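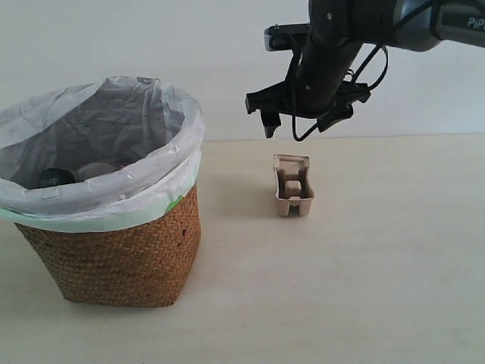

**Cesta de mimbre como papelera: ¿bolsa sí o bolsa no? (y qué hago con las bandejitas de cartón)**

**mimbre_y_cal** escribió:

¡Hola a todos! Llevo meses leyéndoos y por fin me animo a abrir un hilo, así que perdonad si me enrollo, que me conozco. Desde noviembre uso como papelera una cesta trenzada que compré en el mercadillo de Tratard, de esas con el dibujo en espiga en tonos marrones, un poquito más estrecha por abajo. Me costó 22 euros, regateando lo justo porque me da una vergüenza tremenda. Le pongo una bolsa blanca de las normales, doblada por encima del borde, y la verdad es que cumple. Pero me tapa media cesta, y con lo bonito que es el trenzado me da pena verlo debajo de un plástico arrugado.

Os hago dos consultas, ya puestos. La primera, si alguien ha encontrado la manera de que la bolsa se vea menos sin que se venga todo abajo en cuanto tiras algo con un poco de peso. Y la segunda, las bandejitas de pulpa de cartón, las beige con compartimentos que traen los embalajes. Se me quedan siempre encima de la mesa, al lado de la cesta, porque no me decido: ¿papel, orgánico, o las guardo para algo?

---

**doblezpaciente** escribió:

¡Bienvenida o bienvenido! Yo con las bolsas he pasado por todas las fases, te lo aseguro. Lo que mejor me funciona es meter el sobrante hacia dentro y no hacia fuera: abres la bolsa, la doblas sobre el borde solo un par de dedos, y lo que cuelga lo recoges por debajo con una goma ancha de las de mercería, en un color parecido al mimbre. Queda un rollito discreto y la espiga se ve entera. Eso sí, hay que comprar bolsas de 20 litros o menos, porque con las grandes sobra tela por todas partes y no hay goma que lo arregle.

De las bandejas no opino, que en mi casa van al contenedor de papel sin ceremonias.

---

**tarde_de_orden** escribió:

Pues yo voy a llevar un poco la contraria, con todo el cariño. A mí el mimbre como papelera me parece un sufrimiento. Tuve una cesta preciosa en el despacho y la bolsa se me pinchó dos veces con las puntas del trenzado por dentro. Imaginad el fondo de una cesta con restos de café: no hay cepillo que llegue ahí. Acabé comprando un cubo liso de la marca Stamance, feo como él solo, y la cesta ahora guarda mantas y vive feliz.

Y mira bien la pared de tu cesta por el lado derecho, que tiene unos agujeritos oscuros en el trenzado. Pueden ser solo huecos del tejido, pero yo los vigilaría por si aparece polvillo fino debajo.

---

**mimbre_y_cal** escribió:

¡Ay, los agujeritos! Ni me había fijado, fíjate. He pasado el dedo por debajo y no ha salido polvo, pero voy a poner un folio blanco debajo unos días y os cuento. Lo de la goma de mercería me encanta, tengo una marrón en el costurero que parece hecha para eso.

Sobre el café, tienes razón y a la vez no me convences del todo, jaja. En esta cesta solo tiro cosas secas, o casi, algún vaso y poco más. Lo pringoso va al cubo de la cocina. 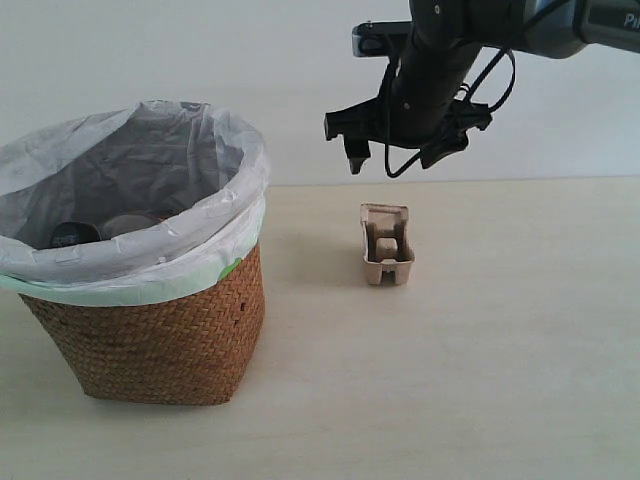 Y sigo con la bandejita, que se me olvidaba contestar lo del contenedor. Me cuesta tirarla porque la pared es firme y los huecos tienen un tamaño muy apañado. Se me había ocurrido ponerla en el cajón del escritorio para los clips y las chinchetas, aunque temo acabar con una torre de bandejas «por si acaso», que ya sabemos todos cómo empiezan estas cosas.

---

**semillero_eris** escribió:

¡No la tires, por favor! En el huerto de Eris las usamos todo el invierno. Un poco de sustrato en cada hueco, una o dos semillas, y luego cortas la pulpa y la plantas entera, porque con la humedad se va deshaciendo. Las lechugas van de maravilla. Eso sí, ponlas sobre un plato, que calan, y si el cartón lleva tinta o una capa brillante mejor no lo entierres. Las mates, con la fibra a la vista, son las que yo aprovecho.

Si alguna se rompe, a trocitos y al compost con las hojas secas.

---

**tarde_de_orden** escribió:

Para quien tenga huerto, estupendo. Quien vive en un piso sin balcón va a tener una bandeja dando vueltas por la mesa hasta el verano. Yo pondría una regla sencilla: si en una semana no le has encontrado sitio, al papel. Un cajón con una sola bandeja es orden; con seis ya es otro embalaje.

---

**doblezpaciente** escribió:

En eso estoy más con tarde_de_orden, aunque lo de las lechugas me ha tentado… Por cierto, para el interior de la cesta hay otro remedio que me salvó muchas bolsas: una funda de tela entre el mimbre y el plástico. Yo la corté de una sábana vieja, pero en Kawaguchi venden unas hechas, referencia 502, con cordón arriba. Se lavan a máquina y las puntas dejan de pinchar.

---

**mimbre_y_cal** escribió:

¡Qué maravilla de foro! Actualizo, domingo 12 de marzo: el folio sigue limpio, así que de momento respiro. La goma marrón está puesta y aguanta, aunque la bolsa se me escurre un poco por detrás y tengo que recolocarla cada vez que la cambio. Funda de sábana, pendiente, en cuanto saque la máquina de coser del altillo.

La bandeja se va al cajón con los clips. Solo una, prometido. Y si llega otra, semillero_eris, ¿la lechuga aguanta en una ventana que mira al norte?

---

**semillero_eris** escribió:

Para germinar, sí; luego se te estirará buscando luz. Prueba con canónigos, que son más conformistas, y gira la bandeja cada par de días.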